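The Sock Count

The paper by the kitchen door said 69. Killian Coste had written it there himself in the morning, in pencil, and drawn a box around it. Sixty-nine good takes by the time the van came, and the van came at six.

He was working in his aunt's house on Ballau Street that month. She had gone to stay with her daughter until the cold let up, and the terms from Sinura said only that the rooms should be lived in. They didn't want a lab. They had plenty of lab, the woman on the phone told him. What they were short of was December in an ordinary house, with things lying where people leave them.

The job paid by the take. A take was 30 seconds or less. You put on the cap, picked up the grippers, one in each hand, squeezed the handles once to set the zero, and did a thing a person would do at home. Pick up a spoon and put it in a drawer. Pick up a sock and put it with its mate. Then you put everything back some other way and did it again. A take was thrown out if you dropped the object, or used a bare finger, or talked.

Killian talked. It was his main problem. He had lived alone for two years and had gotten used to saying what he was about to do.

"Left side," he said, reaching for a sock, and then he said a word his aunt wouldn't have liked, and squeezed the handle twice to mark the take as bad.

By noon he had 31. He ate standing up, a cheese sandwich, and looked at the task sheet. It had come from a man named Dumlao, who wrote all the sheets and whom Killian had never met. Dumlao's sheets were short. This one said: Socks. Rolled, flat, inside out, single, paired. Soft surfaces. Do not be neat.

The last line was underlined.

He had been neat all morning. He could see it now. He had been laying the socks down the way he laid them on his own bed, toes one way, and picking them up at the heel every time because the heel was easy. A machine that learned from his morning would know how to pick up a sock by the heel in a tidy house.

He went down the hall and got the laundry his aunt had left behind. She had knitted most of it. There were brown pairs and gray ones, thick, some of them darned in a yarn that didn't match. He threw the whole load at the wall and let it fall.

The afternoon went better for a while. He picked socks off the rug, off the stairs, off the back of a chair. He picked one out of a boot. The pads closed and the wool flattened between them and he felt it in his palms, a small push back through the handles. He had been told that was the part they wanted. The people at Sinura had years of film of hands doing things, and none of it said how hard the hands were squeezing.

At 58 the left gripper stopped answering. The light on it went from green to nothing. He sat down on the stairs and called the help line, which was called Hurno for reasons he'd never learned, and got a young voice that asked him if the battery was seated.

"It's seated," Killian said.

"Could you take it out and seat it again?"

He took it out and seated it again. The light came on.

"Anything else?" said the voice.

"Do you people watch these?" he asked. "Somebody sits there and watches me pick up socks?"

There was some typing. "The first few from each house get watched," the voice said. "After that it's mostly a program that checks them. I watched yours, though. You're the one with the stairs."

"I am."

"You say 'left side' a lot."

"I'm working on it."

"We cut those. It's okay. Everybody says something. There's a lady who sings."

He thanked the voice and hung up, and then thought he should have asked what the lady sang.

It was getting on for four. The light in the front room had gone flat, so he moved to the back, where the cushion was. His aunt had bought it in the fall and never taken the plastic off. She was that way about things with a pattern. He had stayed away from it all day on purpose. The plastic slid, and it shone, and it made the sock harder to get under. The sheet said soft surfaces, though, and it said not to be neat.

He rolled up a gray one without looking at it and let it drop on the checks. 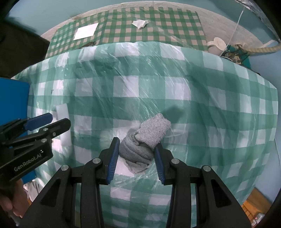
It took him four tries. The first time he came down too high and pinched only the loose part, and the rest unrolled as he lifted. The second time he said "easy" out loud. The third time he had it, clean, both pads on the thick of the ribbing, and the phone rang in his pocket and he jumped.

It was his aunt. She wanted to know if the pipes were all right.

"The pipes are fine," he said.

"What are you doing?"

"Picking up your socks."

She was quiet a moment. "With the claws?"

"With the claws."

"And they're paying you for that."

"By the sock."

"I picked up after your uncle for forty years," she said. "Ask them what they'd give me for that."

He said he would ask. She told him the gray ones were for him anyway, she had meant to mail them, and one was longer than the other and he wasn't to say anything about it. Then she had to go, the baby was up.

He rolled the sock again, a little differently, and let it drop. He squeezed the handles for zero. He kept his mouth shut. The pads came in from the two sides and closed, and the sock went up off the plastic in one piece, and he carried it over and set it down beside the long one.

Fifty-nine. He shook them both out and started the next.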